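Givisa: soft-contact estimation from hand-held gripper recordings
Data card and notes, second release

We started Givisa because we kept losing paper cups. Our old grasp model did very well on boxes and cans, and then it would meet something light and bendy and squeeze it like a lemon. So we went back to the data, and this release is what we have to show for it! It holds demonstrations made by people with hand-held grippers, in ordinary rooms, on cloth-covered surfaces, with the sort of packaging you'd find in any kitchen drawer.

The release has 2000 episodes from 13 rooms. Each episode is one person tidying, sorting or passing small goods, recorded by a camera on the gripper itself. Some episodes have two grippers working at once, and those are my favorites by a long way.

What the method does

We call it Gredska. It reads the wrist camera video and predicts, for every time step, how far the jaws should close and how much the held object is giving way. There is no force sensor anywhere. The model has to work out softness from shape alone: a rim that pinches in, a wall that creases, a bottom edge that folds.

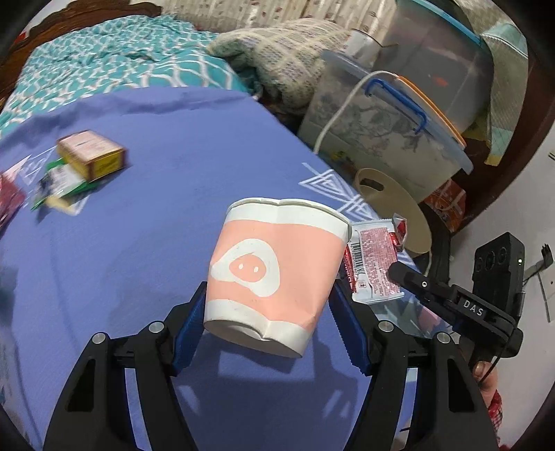 The deformation labels were the slow part. Hamish Prendergast wrote the first labeling guide in August and rewrote it 7 times, mostly over the question of what to do with objects that were already crumpled when picked up. The rule we settled on is simple. Labelers mark change against the first clear view in the same episode, never against what the thing would look like new. A battered cup that stays equally battered gets a zero. (If you used the first release, please re-download the labels, the old ones mixed both rules.)

What's in each episode

Wrist video from each gripper in use
Jaw opening over time
Gripper pose, in the room frame
Deformation label, 0 to 100, for episodes with a soft object
A short text note on the task, typed by the person who did it

Approach segments are kept in full. The first release trimmed them down to the last moment before contact, and that was a mistake. With the whole approach left in, Gredska begins narrowing the jaws earlier and much more gently, and it does better at choosing one item out of a cluster. I was really pleased to see that one come through in the held-out rooms too.
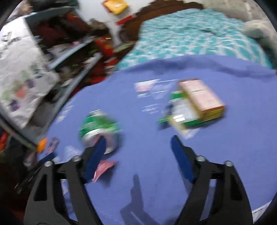

Jaws open over the cloth, with small packages to the right of center.

Known problems

Motion blur is common and we left it in. Filtering it out made the validation numbers prettier and the policy worse on the arm.

Clear plastic is hard. The model often reads a glare spot as a dent, and we don't have a fix yet.

Printed cloth can confuse the pose tracker when the cloth slides. Episodes where we caught this carry the flag cloth_shift.

Splits

Split by room, please, never by episode. Rooms repeat the same objects a lot and a random split will flatter you. The file rooms.txt lists the split we used, and the Te Moana rooms are all in the test set.

Coming next: lids, and a longer set of two-handed episodes. If you train on this and something odd happens with cups, open an issue and attach the episode number. We read all of them.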